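Quel tube pour semis de fougères ?

Wai-kit Leung – mars
Lecture : 2 min

Bonjour, j'ai récolté des spores, je veux les garder avant semis. Sachet papier ou tube ? Merci d'avance

Fotus
Papier. Toujours. Le plastique garde l'humidité, ça moisit.

Drondo
Papier pour sécher oui, 3 semaines. Aprés, tube au frigo.

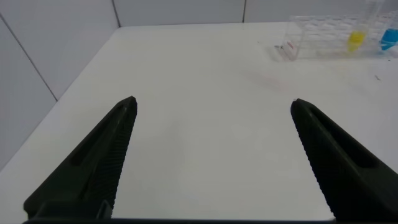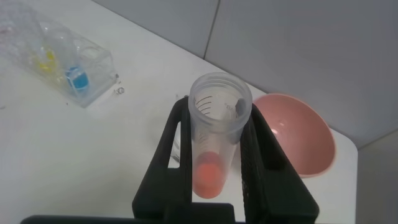 Pour les spores de Dryopteris, bien tamiser avant, sinon les débris pourissent. Un tube conique transparent, gradué comme celui de la deuxième photo, c'est pratique – on voit le niveau sans ouvrir. Étiquette avec l'espèce, et au frais.

Contact – © Wandness – Haut de page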